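Home | Guides | Test Notes | Parts | Contact

Filed under: Home Robots, Simulation, Kitchen Chores

How to find out whether a robot arm can clear your kitchen counter

Updated September 2025

People write in asking if they can buy an arm today that will tidy a counter after dinner. The short answer is no, unless you are willing to do a lot of the tidying for it. The longer answer depends on what is on your counter, and you can work that out at a desk before spending any money. This guide covers the method we use at Tralari. You need a computer that can run a physics simulator, a model of an arm with a two-finger gripper, and a free weekend.

Step 1. Write down the chore

"Clear the counter" is too vague to test. Write it as a start and a finish. Ours reads: every item starts on the counter, every item ends in the right place, nothing is dropped, nothing is knocked over. Decide now what the right place is for each item. Food goes in a bowl, bottles go on a shelf, knives go in a block. If you can't decide where something belongs, leave it out of the first round.

Step 2. Build a messy counter

Most demos use blocks of the same size spaced well apart. Kitchens don't look like that. Put in things that roll, things that tip, things that lie flat, and at least one item that has no business in a kitchen. Let some of them stand close together. Give each object a sensible weight and friction, and check them one by one by dropping them onto the counter from a small height. If an apple bounces like a rubber ball, fix it before you go on.

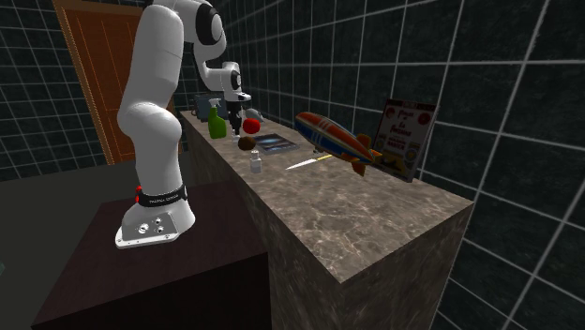

The simulated counter, with the gripper over the far end.

Step 3. Sort the objects by how they can be held

Round things like the apple are the easy group. The fingers close around the middle and the shape helps. Set your first tests here.

Upright things come next. A spray bottle can be held by the body or the neck, but the arm has to get its fingers past whatever stands beside it. A small bottle goes over if a finger brushes the cap. Mugs are fine by the rim and poor by the handle.

Flat things are where most arms stop. Two fingers can't get under a tablet or a thin book lying on stone. A person slides it to the edge and pinches it there. You can script that move, but write it as its own skill and test it alone.

Knives get their own list. Pick by the handle only, blade pointed away, slow travel. Wondimu Alemayehu wrote our knife rule and it is one line long: if the arm isn't sure which end is the handle, it leaves the knife where it is. I'd keep that rule even in simulation, as bad habits carry over.

Large toys and boxes go last. Check the width of each one against the full opening of your gripper. Do this on paper. You will save hours.

Step 4. Run it more times than you want to

One good run means nothing. Shuffle the positions a little each time and let it go overnight. Our last batch was 3732 runs of single picks. The arm finished 2405 of them by the rules in Step 1. In 309 of the rest it knocked over an item it wasn't reaching for. Log those separately, or they get lost among the plain misses.

Step 5. Read the failures

Watch at least 3 failures for each object before you change anything. Fotis Triantafyllou spent most of December tuning grip force on the bottles when the trouble was the approach angle. The forearm was coming in too low and touching the neighbor first. Raising the approach fixed more than the force settings ever did.

Step 6. Put the number next to your own kitchen

Say the arm gets two picks out of three, and you have nine things out after dinner. You will be picking up after it every night. For a shop bench with the same few parts in the same few spots, the odds are far better, and that is where I would spend money first.

What still needs work: flat objects, anything see-through, and wiping the surface afterward, which we haven't started. The object settings for this test are in the Zelberg folder on the Parts page.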